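Le retour en grâce du sèche-linge

On l'a longtemps caché. Au fond du garage, derrière la chaudière, sous une pile de cartons, le sèche-linge était l'appareil dont on s'excusait un peu. Il rétrécissait les pulls, il faisait sauter les plombs et il soufflait une vapeur tiède qui décollait le papier peint. Et puis voilà que je passe deux semaines à visiter des buanderies pour ce numéro de septembre, et que je rentre chez moi avec une seule envie : en installer un !

Tout est parti de l'atelier Melum, une petite laverie-boutique où Yolanda Inga sèche, plie et répare le linge de tout un quartier. Elle y reçoit des draps de gîte, des langes, des rideaux de trois mètres et même, l'hiver dernier, une tente de cirque pour enfants. Son credo tient en un mot : trier. « Les gens trient par couleur pour laver, et après ils mettent tout ensemble au séchage. Une serviette éponge et une chemise fine, ça n'a aucun sens. La chemise est prête la première et elle cuit en attendant la serviette. »

J'ai essayé le soir même, avec une brassée de torchons d'un côté et les chemises de l'autre. Quelle différence ! Les chemises, sorties au bout de 45 minutes et pendues aussitôt sur des cintres, n'ont pas vu le fer. Les torchons, eux, ont continué leur tour tranquillement.

Il faut dire aussi que les machines ont changé d'allure. Finie la grosse boîte blanche obligatoire : on croise maintenant des gris bronze, des façades lisses, des hublots larges comme des plats à paella, que l'on n'a plus du tout envie de dissimuler derrière un rideau. Contre un mur blanc, sur un sol sombre, une façade métallisée a une vraie présence.
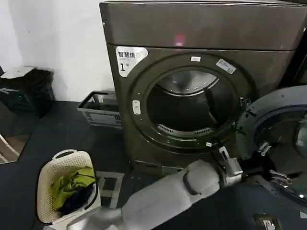
Blažena Jireš, qui dessine des buanderies depuis le début des années 2000, a vu la demande basculer. Ses clients voulaient autrefois un placard ; ils réclament désormais une pièce, même minuscule, avec une fenêtre si possible. Elle leur parle d'abord du sens d'ouverture de la porte — le détail que l'on découvre toujours trop tard, le panier dans les bras. Hublot qui s'ouvre à droite, panier à gauche, et un plan pour plier à hauteur de hanche. Elle laisse toujours 2 centimètres de jeu de chaque côté de l'appareil et refuse net de le coincer entre deux cloisons.

Son dernier chantier, la maison Espinoza, m'a fait rêver. La buanderie fait la taille d'un couloir, et on y tient pourtant à deux sans se marcher sur les pieds. Une barre au plafond reçoit les cintres, un banc cache les lessives, et les chaussettes orphelines ont droit à leur propre tiroir (plein, évidemment).

Reste l'entretien, que l'on oublie avec une belle constance. Wálter Huanca, réparateur, soupire quand je lui parle de filtres. La peluche se retire après chaque cycle, à la main, et c'est l'affaire de quelques secondes. Il conseille aussi de passer un chiffon humide sur le joint et sur l'intérieur du hublot, puis de laisser la porte ouverte un moment. Dans les grilles qu'il démonte, il a trouvé des boutons, des pièces, une boucle d'oreille et un billet de 200 pesos parfaitement repassé.

Et le fil à linge, dans tout ça ? Je n'y renonce pas ! Les draps séchés au vent gardent une odeur qu'aucun tambour ne sait donner, et Yolanda elle-même étend les siens dans la cour dès que le ciel le permet. Mais pour les serviettes de novembre, moelleuses et encore tièdes quand on y plonge le visage, j'ai choisi mon camp. Il me reste à mesurer le couloir.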